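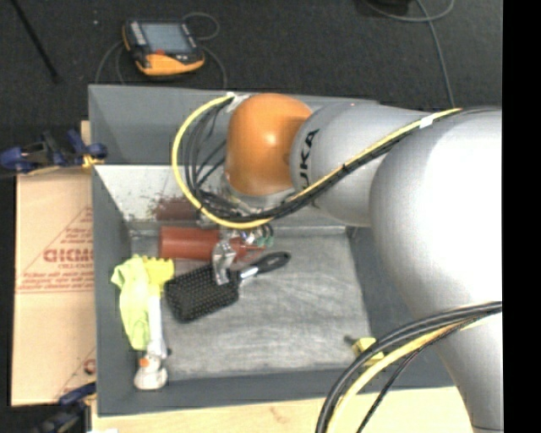 Zerby has started the second round of recording for its bin-picking program at the Edgate workshop, with a target of 1,000 grasp attempts before the end of September. The recordings will be used to train a model that decides where a gripper should close on an object it hasn't handled before. Items are drawn from ordinary household stock, and a single bin might hold a red bottle, a black paddle hairbrush, a crumpled yellow-green cloth and a long-handled cleaning brush. A KUKA arm does the reaching.

As of Sep 22, 2023, the team had logged 312 attempts. Each one is saved with the camera footage, the arm's joint positions and a label showing whether the item was lifted clear. Failed grasps are kept in the set and labelled the same way as the others.

The first round used 19 items, most of them rigid. Zerby said the resulting model coped well with boxes and bottles but did poorly on cloth and on anything with a long handle, where it tended to grip too close to one end. The new round puts more of those items in the bin and mixes them up again after every run.

Labelling is being done by Vasilakis, a contractor that also worked on the first round. Two people check each clip separately, and those they disagree on go back to the workshop for another look.

Zerby plans to test the retrained model on a sorting line run by Jelidon, a returns handling company that is helping to pay for the work. The line takes in mixed goods in deep bins and is now staffed by hand. No start date has been set for the trial.

The company has not decided if it will release the recordings. It said a small sample could be made available to university groups on request.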